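Naleo Simulated Grasping Station
Equipment > Simulation and Training > Naleo
Demo day notes and station details

Available to see in person at the Gakix open day, November
Doors at 10 a.m., last session starts at 4 p.m.

Overview

Naleo is a bench station for practicing robot grasping in simulation. You sit down, you take hold of the hand controller, and you drive a two-sided gripper toward ordinary household and desk items on the screen. Everything you do gets recorded as a session, and you can play it back, trim it, or hand it over to whoever trains your picking models.

We've had a lot of equipment through the Gakix demo room over the years, and this is the one people don't want to get up from. At the last open day we had a high school teacher, two warehouse managers and somebody's grandmother all waiting for the same chair (the grandmother was very good, by the way, and came back for a second turn after lunch). There's something about seeing the fingers close in on an everyday object that makes people lean forward in their seats. I've watched it happen so many times now and I still love it!

This page covers what the station is, what comes with it, and what you can expect if you come see it running.

What's in the station

The station ships as one unit on a rolling cart. The workstation sits on the lower shelf, the display is on an arm at the top, and the hand controller lives in a padded tray that slides out at elbow height. Left-handed users can move the tray to the other side without tools. It takes a minute the first time and a few seconds after that.

Included:
Workstation with Naleo software installed
Display on adjustable arm
Hand controller and cable
Foot pedal (start and stop recording)
Object library, 454 items
Rolling cart with locking wheels
Printed quick guide and a very long power cord

The foot pedal was added after the first open day, when everyone kept letting go of the controller to click the record button and lost their position. Now you tap once to start and once to stop, and your hand stays where it is. Small change, big difference.

The object library

Here's where I could go on all afternoon. The library has 454 items in it, and they aren't spheres and blocks. You get books, phones, kitchen things, tools, packaging, toys, odds and ends from a desk drawer. Some have straps or loops hanging off them, and those are the ones worth spending time with. A plain box teaches you one thing. A phone with a cord attached, standing close to a couple of books, teaches you a great deal more, especially about coming in from a sensible direction.

Items can be placed alone or in clusters. You choose how tightly they're packed and whether they stand, lie flat or lean. There's a random setting too, and we leave it on for visitors because it keeps the line entertaining. You never quite know what the next person will be asked to pick up.

Fair warning: not every model in the library is equally tidy. The scanned items vary. Book covers usually come out crisp enough to read, while fuzzy or crumpled surfaces can look rough around the edges when you get in close. Duangjai Khamphan, who looks after the library on our side, keeps a running list of the ones that need another pass. If you spot a messy one during your session, tell her! She writes down every report and she's glad to have them.

Controls and feel

The controller moves the gripper forward, back, side to side and up and down, with a wrist twist for rotation. A squeeze brings the two sides together. Let go and they open. That's all there is to learn, and most visitors have it inside the first couple of minutes.

What takes longer is the approach. New users go straight at the object every time, and the fingers clip whatever is next to it. After a few tries they start to hang back, turn the wrist first and slide in with one finger on each side. You can see the moment it clicks for them. Their shoulders come down and they stop talking.

Speed can be set to slow, normal or fast. Please start on slow. We say this to everybody, and everybody picks normal, and then they ask for slow.

The viewpoint can be switched during a run. The close view sits low behind the gripper so you see past the fingers to the items in front, and it's the one most people settle on. The wide view is better for planning where you'll come in. We like to have beginners look at the wide view first, talk through their approach out loud, and then switch to the close view to do it.

Sessions and playback

Each attempt is saved as its own short session with the viewpoint, the gripper position and the hand input kept together. The units in our demo room have 2,521 sessions stored between them, all recorded by visitors, and we use them in the afternoon talk to show how different people handle the same pile of objects. No names are attached to any of them, so don't worry about your first attempt showing up on the big screen with your name under it.

Playback runs forward or backward at any speed. You can stop on a single moment and step through it, which is how we spend a good part of the talk. Somebody in the audience always calls out what they would have done instead, and then we get them up to try it.

Sessions export to a folder you choose. Sorting by object, by date or by operator works out of the box. Sorting by difficulty is coming in the next update, and I'm looking forward to that one.

What happens at the open day

We run the day in the Carnegie room on the ground floor, past the coffee stand and through the double doors. There are 2 stations running side by side, and you can sit at either one. Sign up on the sheet by the door when you arrive. Slots are short, so if the sheet looks full, put your name down anyway and go see the Histier conveyor in the next room while you wait. It's loud and it's great.

Schedule:
10 a.m. Doors open, stations available
11 a.m. Guided first session (good for complete beginners)
1 p.m. Cluttered scenes, with Duangjai Khamphan
2:30 p.m. Playback talk and questions
4 p.m. Last session

The 1 p.m. session is my favorite. Duangjai sets up groups of items that get in each other's way and takes requests from the room. Last time somebody asked for "something annoying," and she had the whole row laughing within a minute. She explains what she's thinking as she drives, so even if you only watch, you'll pick up plenty about reading a cluttered scene: what's in front, what's hidden, where the fingers have space to go.

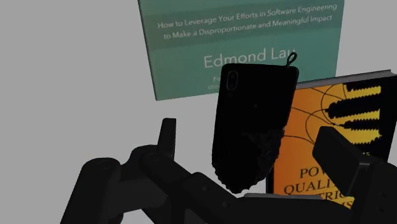 Close view in Naleo: the gripper among two books and a black phone with a lanyard loop.

Kids are welcome at the stations with an adult next to them. The chair goes low enough for most eight-year-olds. The controller is light, and the slow setting suits them well.

The room holds 50 people seated for the talk. It fills up, so come in a little early if you'd like to be near the front, where it's easier to see the fingers on the display.

Who it's for

We've placed Naleo with training departments, a couple of college labs and one public library with a very lively maker space. It suits anybody who needs a lot of practice runs without setting up a physical arm and picking things up off the floor after each one. Teachers like it because a whole class can rotate through in an afternoon. Engineers like it because they can repeat the same layout as many times as they want and compare the results.

If you need force feedback in your hand, this version doesn't have it. You'll see contact on the screen and hear a soft tick through the speaker, and that's it for now. I'd rather you know that before you make the drive. Come try it anyway and see if the tick is enough for your kind of work. Plenty of people tell us they stop noticing after a few runs.

Setup and space

The cart rolls through a standard doorway with the display arm folded down. Leave room for a chair and for one person standing behind it, because someone is always going to stand behind it. One wall outlet is enough. A network connection is needed for library updates and for nothing else, so you can run it in a basement or a shipping container if that's where you have space.

Setup is unfold, plug in, switch on, sit down. The quick guide has it on one page. The rest of the guide is about making your own layouts, and it's worth reading with the station in front of you.

Bringing your own objects

You can ask us to add items to your library. Bring one to the open day in a bag with your name on it and leave it at the library table. Nothing breakable, nothing alive, nothing you need back the same afternoon. We'll scan it, send you the file, and return the object by mail or hold it at the front desk for you.

Questions before you visit can go to the front desk through the contact form. Put "Naleo" in the subject line and it'll get to the right people. Parking is behind the building, and the side entrance has a ramp.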